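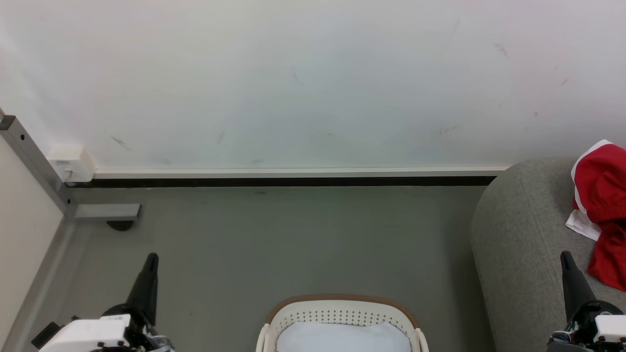 Re: [Vavetti tenants] Sunday clear-out of the lounge, and the red thing

Hi all,

Thanks to everyone who wrote back over the weekend, my inbox has never been so full of opinions on paint! I'll go through what came up and then I really am going to stop typing and get some lunch.

First, the scuffs. The white wall by the gray sofa has marks on it low down and one smudgy one up high, and I'd love to get them off before we start thinking about anything festive. I tried a damp sponge on a similar mark in the hallway and it mostly smeared. My sister swears by baking soda. If that doesn't do it, the hardware store on Sartori Street quoted me $82 for a can of wall paint and a roller kit, and that sounded steep to me – but I haven't shopped for paint in years, so tell me if I'm wrong.

Second, the sofa. Please, can we pull it forward before we sweep next time? I know it weighs a ton. The floor along the baseboard has specks on it too and a broom only gets you so far, so I'll bring the flat mop from my place (unit 16, knock loudly).

Third, the costume box. I'm trying to sort it into hats, tops and everything else, and I keep getting stuck on the red piece with the white trim. Picked up one way it makes a peak and I'd swear it's a Santa hat, but then there's a flap off to the side and some fine ribbing lower down, and I start thinking sweatshirt. Does anybody remember what they put in there last year? For now it goes in "everything else" unless I hear differently.

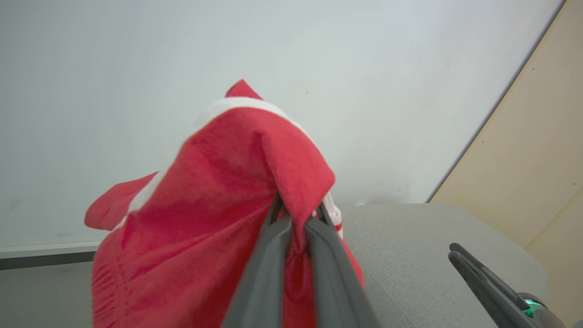 Elsie Cosgrove wrote:

> I vote we keep all the red and white stuff together and forget
> about hats versus tops. Last December we spent half the evening
> digging through three boxes for one matching set. Also, please
> wash it all cold. The red ran on me once and I had pink pillowcases
> until spring.

Okay Elsie, you've talked me into it, one box for red and white. Cold wash too, though I'm doing the reds on their own after that pillowcase story! I still have nearly half a bottle of the gentle detergent from the curtains.

I'll be down there from six or so if anyone wants to help fold. Bring a marker if you have one, mine's dried up.

Marcy
unit 16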